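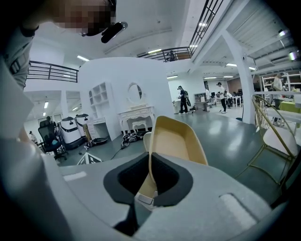

News > Inside Stako > Automation

2 min read

Quick one from the Harkar floor before I run. Handheld grippers are now part of the normal shift - eight people trained so far, more in June. You do the pick by hand, the tool records it, the arms learn from it later. 1307 recordings in, 751 passed review.

What changes: less night packing, more daytime demo work. Same pay grade. Breaks are longer becuase wrists get sore. Rota questions to Kanokwan Kaewmanee, not to me pls.

Still no date for the arms at Bruvitz.

Comments (3)

packer_jo: so who gets the night shifts that are left?

Deniz: wrists yes. also neck

M.T.: Can we get the smaller handles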